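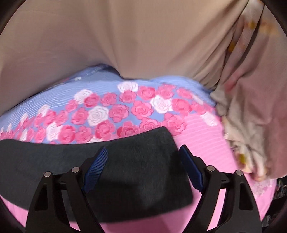

Reviewed by the Nomodgate Home desk
Filed under Bed & Bath, September

I bought the Zoltari cleaning cloth from a little shop in Omville, mostly on a whim, and I've now had it long enough to have feelings about it. It's the charcoal one, with that soft, matte, suede-like surface that makes you want to pet it a bit before putting it to work (I did, several times).

They come in a pack of 4 and I've used mine on mirrors, eyeglasses, the bathroom faucet and one very neglected piano lid. Glass is where it shines. One pass, no streaks, and hardly any lint, even on the big hall mirror that shows up everything. On greasy things it's slower – you'll want a drop of dish soap and some patience.

The dark color was a good choice for our house, where everything else in the linen pile is loud. Next to the blue with the roses and the bright pink, I can find it right away, and it doesn't show every smudge the way my old Nouri cloths did.

My one real grumble is drying time. Hung over the tub at bedtime, it was still damp at breakfast. The hem has held up nicely after about 4 months of warm washes, though – no fabric softener, please! I'd buy the pack again, and I'll probably give two of them to my sister.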